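Tamayo Maple Cutting Board Review
By Johannes Naidoo
Thu 15 December

Price paid: $96
Rating: 4 out of 5

I bought the Tamayo in April to replace a plastic board that had gone gray in the middle. It has been used most days since then, for vegetables, bread, cheese and the occasional roast chicken. Raw meat goes on a separate board, so I can't speak to that.

The board is maple, made up of strips glued side by side. Most of the wood is pale blond, with a couple of warmer tan strips running the long way. The difference in color is mild. If you want the high contrast you get with walnut and maple together, look elsewhere. On our counter it looks plain, and I like it that way.

It came in a cardboard sleeve with a folded care sheet. The surface was sanded well on both sides. One corner was a little sharper than the others and I took it down with a scrap of fine sandpaper, a couple of minutes' work. I could feel no ridges at the glue lines when I ran a fingernail across them, and that was true again when I checked last week.

Cutting on it

Maple is a hard wood but it gives slightly under the blade. My chef's knife needed sharpening about as often as it did on the plastic board, so no gain or loss there. The feel is better, though. There is less skidding when you cut through an onion, and the sound is duller, which matters in a small apartment with someone asleep in the next room.

Knife marks show up in the first week. They are shallow, and after a coat of oil they mostly blend in. A serrated bread knife leaves the worst ones. I keep bread to one side of the board and everything else on the other, then flip it when I remember.

There is no juice groove. For a chicken I put the board inside a rimmed baking sheet. People who carve a lot will want a groove and should look at the Galelus carving board instead, which my sister has. It does catch the juice, but you lose a strip of flat surface all the way around and it's a pain to scrape chopped parsley off it.

Stability

The board has no rubber feet. On a bare stone counter it slides if you push hard on it. A damp dish towel underneath stops that. I would still take no feet over feet, since a board with feet can only be used on one side.

It arrived flat and stayed flat until August, when I left it lying on a wet counter overnight. In the morning it rocked a little from corner to corner. I stood it on its edge by the window for two days and it settled back down. That was my fault and the care sheet does warn about it.

Cleaning and oil

Hot water, a bit of dish soap, wipe, stand it up to dry. Do not put it in the dishwasher. Beet juice left a pink patch that took coarse salt and half a lemon to lift, and there is still a faint shadow if you know where to look. Garlic smell goes away with the same treatment.

The care sheet says to oil it weekly for the first month and monthly after that. I managed the first part. Since summer I have done it when the wood starts to look dry and chalky, and that seems to be enough. I use plain mineral oil, put it on heavy, leave it for 30 minutes and wipe off what hasn't soaked in. The Trolow board cream smells nicer and costs a lot more for a small tin.

Compared with the Gado

I also had a Gado bamboo board for a while. It was cheaper and lighter, and easier to lift with one hand when tipping vegetables into a pot. It also started to split along one side before a year was up, and it felt harder on the knife. The Tamayo is heavy enough that I leave it out on the counter most of the time.

Complaints

The price is high for a board without a groove or a handle. A shallow finger grip on each end would help when lifting it with wet hands. The care sheet is printed in very small type. 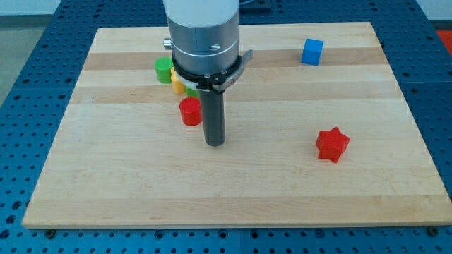
Filed under: Kitchen > Cutting Boards

I would buy the Tamayo again at this price, though I'd wait for a sale if my old board could hold out. Get the mineral oil at the same time, as none comes with it.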